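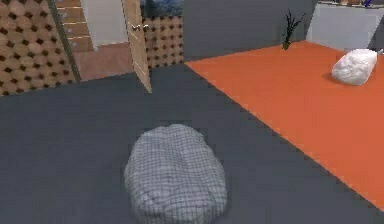 Looking after your garden tools and getting the shed in order

By the end of September my shed is usually in a state I wouldn't show my own mother. The spade goes in muddy because it's getting dark, the secateurs end up in a bucket with last year's plant labels, and the twine is wherever the twine goes. I've gardened at the Keltby allotments for a good long while now, and what follows is a collection of the small habits that have stuck, some of them my own and quite a few pinched from neighbours along the row.

Spades, forks and hoes

Scrape the worst of the soil off before you leave the bed. An old wooden spoon or a paint stirrer does this nicely and won't scratch the blade. If the soil is clay (ours is, and it sets like pottery) have a stiff brush hanging on a nail right by the door, at a height where you'll bump into it on the way in.

I used to keep a bucket of sand and oil for dipping the blades, as all the old books tell you to. It does work, but mine ended up full of leaves and one very unhappy beetle, so these days I wipe the metal with a rag and a little boiled linseed oil. Please lay the rag out flat outdoors to dry when you've finished. Linseed rags can heat up all on their own if they're bundled in a corner, and that is no way to lose a shed.

Wooden handles want a bit of attention once a year. Sand them lightly along the grain, 120 grit is plenty, and rub in a thin coat of the same oil. Leave it overnight and do a second coat if the wood still looks thirsty. A handle that has started to crack near the socket should be replaced, however fond of it you are. I bound one up with tape and got another summer from it, then spent a long afternoon picking a splinter out of my palm, so I speak with some authority there.

Secateurs and loppers

Sap is the trouble with these. Warm soapy water and an old toothbrush will shift most of it, and a dab of methylated spirits takes care of the rest. Dry them properly, open and close them a few times with a drop of oil at the pivot, and wipe off whatever comes out.

For sharpening, find the bevelled side of the blade and work only on that one, following the angle that's already there. Six or eight strokes with a small diamond file, always in the same direction, is usually enough. Then turn the blade over and take the burr off the back with one flat, gentle pass. Joaquín Paredes, two plots down from me, marks the bevel with a felt pen first and files until the colour has gone - a lovely trick if your eyes aren't what they were!

If you've been cutting anything that looked diseased, clean the blades between plants as well. It's a nuisance, I know, and I do grumble about it every time I'm at the roses.

Hoses and watering cans

Drain the hose before the first frost by walking along it and lifting it over your shoulder as you go, so the water runs out ahead of you. Coil it in wide, loose loops. The rubber washers in the fittings can come indoors for the winter in a jar, and while you've got them out, have a look for any that have gone flat or brittle. A new washer costs next to nothing and will cure most drips.

A watering can rose that sprays sideways is nearly always full of grit. Soak it overnight in equal parts white vinegar and warm water, then poke the holes through with a sewing needle from the outside in.

Finding room for it all

Hang everything you can. A length of timber screwed across the studs, with pairs of nails set to suit each handle, will hold more tools than any rack I've bought. I draw the outline of each tool on the wall behind it in pencil, which my grandchildren find hilarious, but I do know when the trowel is missing.

Shelves are best kept for pots and seed trays. Stack the pots by size, on their sides if they're terracotta, and don't go more than six or so deep or they'll jam. Fertiliser and lime need lidded tubs up off the floor, with the name written on the tub and not only on the lid. Lids wander.

Seed packets I keep in the house, in a biscuit tin in the coolest cupboard, filed by sowing month. Save the little sachets that come with new shoes and pop one in the tin to catch the damp.

And do leave yourself somewhere to sit. Mine is an upturned crate with a folded blanket on it, just inside the door, where I can see the beans and drink my tea while I put off the sweeping.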